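Textile Conservation Technician (Fixed Term) – Stundmont Museum Services

Reference: TC-23
Department: Collections Care
Reports to: Setsuko Kobori, Head of Textile Conservation
Hours: 100 percent of full time, Monday to Friday
Posted: 2021-09-29

Stundmont Museum Services provides conservation, packing and storage services to regional museums and historical societies. We are seeking a technician to work on the Chantharasri collection, a private gift of woven and embroidered textiles now held at our Kalten building. The position is funded through the end of May and may be extended if the second phase of the survey is approved.

The collection consists mostly of flat silk and cotton pieces, with a smaller group of garments and several banners with painted areas. Most items were folded for long periods before they reached us. Creasing, split silk along fold lines and old adhesive repairs are the main condition problems. A small number of pieces show past insect damage and have already been through low-temperature treatment.

Duties

The technician will surface clean textiles using low-suction vacuuming through a screen, humidify and relax creases under supervision, and prepare padded rolls, boards and hangers for storage. Condition records are entered in the collections database on the day the work is done. Written records follow the house terminology list, and new staff are expected to learn it during the first 2 weeks.

Wet cleaning, adhesive removal and any treatment of painted areas are carried out by conservators only. The technician may be asked to assist with setup and with the handling of oversize pieces, which always requires at least two people.

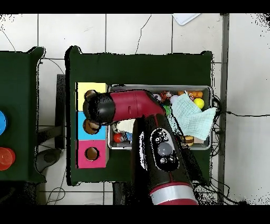 Other duties include monitoring temperature and relative humidity in the storage rooms, checking insect traps every 6 weeks, ordering tissue and board, and keeping the solvent cabinet log up to date. The technician will also assist Thitima Khamphan, Registrar, with incoming and outgoing loans when the treatment schedule allows.

Required

– Associate degree or higher in conservation, museum studies, textile science or a related field, or equivalent bench experience
– Documented experience handling fragile textiles
– Competent hand sewing, including stitching through fine support fabrics
– Accurate written English
– Ability to lift 23 pounds and to stand for long periods
– Normal or corrected color vision

Preferred

– Experience with rolled storage of oversize textiles
– Working knowledge of fiber identification by microscopy
– Reading knowledge of Thai, for the donor's inventory cards

Conditions

The work is on site. Remote work is not available for this position. Perfume, hand lotion and nail polish may not be worn in the treatment rooms. Parking is free in the rear lot – the front lot is reserved for deliveries. Paid leave and health coverage are as set out in the staff handbook, sent to candidates before interview.

To apply

Send a resume, a cover letter and the names of two references to Chutima Siriwan, Personnel Office, quoting the reference above in the subject line. Applicants may include up to 6 pages of treatment records or images of their own work. Please remove owner names and insurance values from any records submitted.

Applications are read as they arrive and the position remains open until filled. Interviews include a short practical test in hand sewing and condition reporting. Materials are provided. Technical questions concerning the collection may be sent to Setsuko Kobori – all other questions go to the Personnel Office.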